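How to Pick a Gray Paint Without Believing the Chip

By Yanling Jiang
Posted 6 January 2020
Filed under: Walls and Trim

Every paint company will tell you gray is a safe choice. I have repainted the same front room in Tranodton three times in gray, so you'll forgive me if I don't agree. The first one went purple after supper. The second looked like wet cement. The third is still up, and I like it well enough, but I got there by ignoring most of the advice I was given at the counter.

What follows is the method I used the third time. It is slow and a little dull. It costs less than a second gallon.

What you need

Two or three sample pots, in flat or eggshell
White poster board, the heavy kind
A small foam roller and tray
180 grit sandpaper
Painter's tape
A pencil
A lamp with the bulbs you really use in the room

You do not need a color consultant, a color wheel, or an app. I tried Floteo, which lets you tap a wall on your phone and see it painted. It showed me a lovely soft gray. It showed me the same lovely soft gray for four different paints, so I took it off my phone.

Step 1. Throw out the name

Paint names are written to sell paint. Irirell has a gray called Quiet Harbor and another called Old Nickel, and when I put the two chips side by side with the names folded under, I could not pick out which was which. My husband couldn't either. Fold the names under, write a number on the back in pencil, and use the numbers until you've made up your mind.

While you're at it, don't put much faith in words like "true," "neutral" and "pure" on a gray chip. I have yet to meet a neutral one. Lay the chip on a sheet of plain printer paper in daylight and it will usually lean blue, green, purple or brown. If you can't see a lean, set it next to another gray and look again.

Step 2. Look at grays you didn't choose

Before you buy a sample, spend an evening looking at gray things under one light. A filing cabinet will do, or a cookie sheet propped up on the counter. What you're after is how far a single gray can move between one side of an object and the other. Most people (me included, the first time) think of the wall color as one color. You will have at least four of it, one per wall, and the wall with the window in it will be the darkest for much of the day. 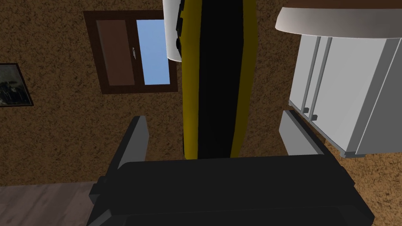 Left-hand plate: the inner face is darker and the outer edge lighter.

Turn your cookie sheet toward the lamp and away from it a few times. If the dark side bothers you, choose a lighter gray than the one you had in mind. People tell you to go "one step lighter" as a rule. I'm not convinced by the rule. In a north room I went two steps lighter and could have gone further, and in my sister's kitchen, with its big west window, going lighter at all would have washed the color out to nothing.

Step 3. Buy sample pots, and not many

Craddock, the hardware store near us, had a deal in October on a set of 7 sample pots. I bought it and was sorry. With that many grays on the table I started choosing the one that looked best next to the others, and the others weren't going on my wall. Two is a decent number. Three if you really can't settle.

Ask for the sample in the actual paint line you plan to use, if the store will do it. Some sample pots come in one sheen only, and the clerk may tell you that sheen makes no difference to the color. Brush out a patch of flat and a patch of satin and see what you think. I thought the satin looked darker from one side of the room and lighter from the other.

Step 4. Paint boards, not the wall

Painting squares right on the wall is the advice you'll hear most, and I think it's bad advice for gray. The old color sits all around the square and pushes on it. My old wall was butter yellow, and every gray I tried on it looked violet.

Use poster board instead. Roll on 2 coats and let the first one dry all the way. Leave a bare white border as wide as your thumb on every side. If the board curls, weigh it down overnight under a few books with a sheet of wax paper between.

If you've already painted squares on the wall, let them cure and then take the edges down with the 180 grit, or you will see the outline through your finish coat. I can still find one of mine by the light switch.

Step 5. Move the boards around

Tape a board up at eye level, then down by the baseboard, then in the corner farthest from the window. Leave it in each spot for a full day. Look in the morning and again after dark with the lamps on. I'd also look when it's raining, if you get the chance.

Put the board against whatever isn't going to change. For most of us that means the floor, the trim, and any wood that's staying put. Wood is the one that catches people out. A gray that leans blue can make brown wood look orange, and grayish wood can make a perfectly good gray paint look as if you tried to match it and missed. Speckled floors are easier to live with in my experience, though I've only had the one.

Go back to the doorway each time. You see a room from the doorway far more often than with your nose against the wall, which is how most people study a sample.

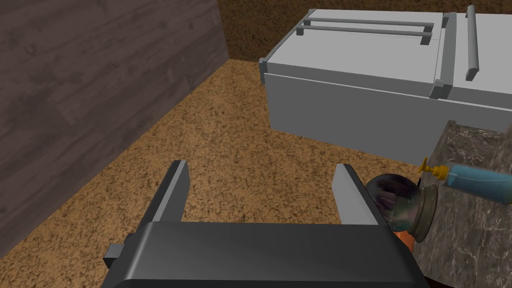 Step 6. Check the bulbs before you blame the paint

My purple gray was partly my own doing. I had one warm bulb and one cool bulb in the same fixture and hadn't noticed. Make them match first. Then look at the board again before you go back to the store.

I won't tell you which bulb to buy. Brightness and color temperature are different numbers on the box, and a lot of articles mix them up. Mine say 600 lumens, and that tells you how much light comes out. It tells you nothing on whether the light is yellow or blue. For that you want the number with the K after it. Lower is yellower.

Step 7. Decide on the trim at the same time

The usual line is that white trim "makes gray pop." Maybe. Bright white next to a mid gray makes a hard edge, and if your baseboards are a bit wavy, as ours are, it will show you every wave. Black trim is the fashion just now, and it does the same thing the other way around: the gray beside it looks paler than it did alone.
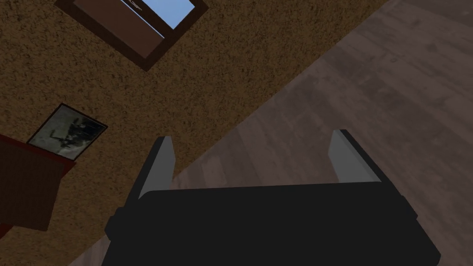 Pale gray inner faces with black outer edges.

Paint a strip of your trim color on a scrap and hold it right against the board. No gap! Even a thin stripe of white poster board between the two will change what you see, so trim the border off on that one side. If the gray suddenly seems like a different paint, believe your eyes over the chip and try the next one.

Step 8. Buy one can first

The label coverage is worked out on a smooth, sealed surface. I don't have any of those. Still, I'd buy one can, do the worst wall (the window wall, most likely), and wait a day before getting the rest. Keep the lid with the formula sticker on it and take it with you when you go back. Then pour the old and new cans together in a bucket before you start the next wall. The store will say the batches match. Mine nearly did.

Things people ask me

Can I have a brand's color mixed in another brand's paint? You can, and the store will be happy to do it. I've had one come out fine and one come out green. Make a board from the new mix and compare it with your old one before you open the rest.

Do I need primer? Over a strong color, I'd say yes, whatever it says about "paint and primer in one" on the can. Over old white in decent shape I skipped it and haven't regretted it.

How long before I know if I like it? Longer than you'd think. I hated the third gray for most of a week, then I hung the curtains back up and stopped thinking about it - I'd been looking at bare windows the whole time.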